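Kulthorpe Aquaculture Extension Newsletter
Feed and Nutrition

Plant-Based Feed Trial for Juvenile Trout Moves Into Its Second Stage

The Kulthorpe Aquaculture Extension has completed the first stage of its trial of a plant-based feed for juvenile rainbow trout and has approved funding for a second. The trial compares a standard commercial diet, in which fishmeal supplies most of the protein, with a diet built on pea protein, corn gluten and a small amount of single-cell protein. The work is carried out at the Gosska rearing station under the direction of Anežka Beneš, senior nutritionist, with Ilham Nair responsible for daily husbandry and records.

Trout are carnivores by habit. In streams they take insects, snails, small crustaceans and other fish, and their digestive system is suited to a diet high in protein and low in starch. Farmed trout have for many years received pellets containing fishmeal and fish oil, much of it made from small ocean species such as anchovy and menhaden. Supplies of these species vary from year to year, and so does the price. Growers in our region have asked the Extension on several occasions whether a larger share of the ration could come from crops, and what the change would mean for growth, health and the taste of the finished fish.

The first stage was limited to growth and acceptance. Fish were stocked into tanks at the same size and fed by hand to apparent fullness, morning and late afternoon. Each tank held 155 fish. Tanks were assigned to diets by lot, and staff who fed the fish worked from coded bags. The trial ran for 13 weeks, and fish were weighed as a group at the start, at the midpoint and at the end.

Fish on the plant-based diet were slow to accept it. For the first several days, many took a pellet into the mouth and released it, and uneaten feed was siphoned from the tank floor and weighed so that the intake figures could be corrected. Acceptance improved after the station added a small quantity of krill meal to the coating. By the midpoint weighing, the two groups were eating similar amounts in proportion to body weight.

At the end of the stage, fish on the plant-based diet weighed slightly less on average than those on the standard diet. The Extension does not regard the difference as a barrier to commercial use, although growers who sell by weight to a fixed date will want to take it into account. Survival was high in both groups. One tank was removed from the analysis after a blocked inlet lowered the oxygen level overnight — the fish recovered, but they fed poorly for several days, and Ms. Nair recommended that the tank be excluded before the codes were opened.

Questions From Growers

Several readers have asked about taurine. This compound is plentiful in fish and other animal tissue and is nearly absent from crops. Some carnivorous ocean fish do poorly without it in the diet. Rainbow trout can make a certain amount for themselves, but the plant-based diet was supplemented as a precaution. The second stage will include a version without the supplement so that its value can be judged separately.

Others have asked about soy. The first-stage diet contained none. Soybean meal is widely available and well priced, but at high levels it can inflame the lower gut of trout and salmon. More refined soy products cause fewer difficulties and may be considered at a later time.

A third subject of correspondence has been phosphorus. Much of the phosphorus in seeds and grains is held in a form that trout cannot digest, and it leaves the farm in the waste. Stations that discharge to a stream under permit have good reason to be concerned. An enzyme was added to the plant-based diet to release the bound phosphorus, and outflow samples were taken at every tank cleaning. The results are still being checked by Valentin Auer and will be reported when that work is finished.

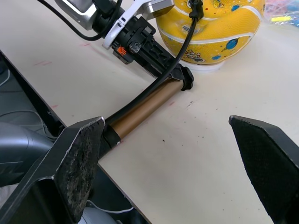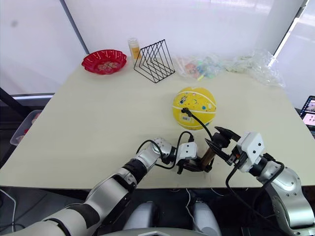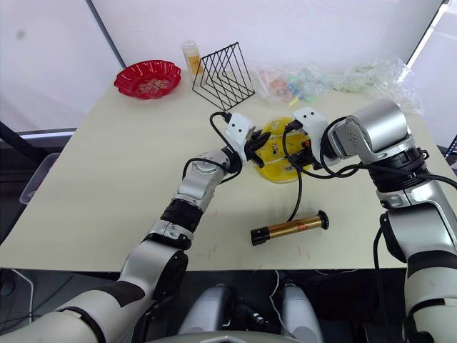 Page last changed: May, 4:20 p.m.

Plans for the Second Stage

The second stage will follow fish to market size. It will be carried out at two locations: the Gosska station, which draws on spring water at a nearly constant temperature, and the Yusof farm, where the water comes from a creek and warms considerably in summer. A diet that performs well in steady, cool water may not do so when the fish are under stress from heat, and the Extension considers it important to have results from both before any recommendation is issued.

Three diets will be compared. The first is the standard commercial ration. The second is the plant-based ration in its present form, including the krill coating. The third is the same ration without added taurine. All will be produced in a single run at the Flokstead mill, with the same pellet size and the same sinking rate. In the first stage the experimental pellets sank somewhat faster than the commercial ones, and it is possible that this contributed to the poor acceptance in the opening days.

Fish oil will be retained in all three diets. Readers should note that replacing fishmeal and replacing fish oil are separate questions. The oil is the main source of the long-chain omega-3 fats for which many customers buy trout, and vegetable oils do not contain them. Mr. Auer has prepared a short review of alternatives, including oil from cultured algae, and copies may be requested from the office.

Samples of fillet will be taken at harvest for measurement of fat, color and firmness. A tasting is also planned. Abílio Simões, who manages the Extension's processing room, will prepare the fillets plain, without salt or smoke, and serve them under numbers. The panel will have 20 members, drawn from growers, buyers and the general public. Persons who wish to be considered should write to the office and should mention any food allergies. Panel members need not have previous experience, but they must be able to attend all 3 sessions.

Costs

The plant-based ration was more expensive per bag than the standard ration in the first stage. Most of the difference arose from the small size of the order, and a price drawn from so small a run should not be used for planning. Qistina Chong of the business office is preparing an estimate based on full mill runs. It will state the cost of feed for each pound of fish gained, a more useful measure than the cost of the bag, and will be set out so that growers can enter their own feed prices and sale weights.

Ms. Chong has asked that farms willing to share feed records do so in confidence. The records most needed are monthly feed purchases, stocking and harvest weights, and losses. Names and locations will be removed before the figures are combined.

Advice for the Present Season

The Extension does not advise growers to change rations on the basis of the first stage alone. Those who wish to try a feed with a reduced fishmeal content should observe the following points.

Begin with a single tank or raceway and keep another on the present ration for comparison.

Introduce the new feed gradually over a week or more, mixing it with the old.

Avoid making the change during hot weather, after grading, or within a short time of transport or treatment.

Watch the fish while they eat. Feed that is taken and then released will not be noticed where an automatic feeder is left to run unattended, and it will soil the water.

Weigh a sample at regular intervals and keep the figures in writing. Fish that look well grown from the bank are often lighter than expected.

Check the label for total phosphorus as well as protein and fat, and keep the label with your discharge records.

Feed should be stored off the floor in a dry, cool room and used within the period stated by the mill. Plant-based feeds are no less likely to mold than others. Any bag that smells musty or shows clumping should be set aside, and the mill should be informed of the lot code.

Station Visits

The Gosska station will receive visitors by appointment while the second stage is in progress. Boots and nets from other farms may not be brought onto the site, and visitors will be asked to use the footbath at the gate. The tank room is closed during feeding. Group visits should be arranged through Ms. Nair, who will also accept written questions on husbandry, water quality and record keeping.

A full account of the first stage, with tables of feed intake and weight by tank, is held at the Kulthorpe office and may be read there during working hours. Printed copies will be sent to member farms together with the next notice of dues.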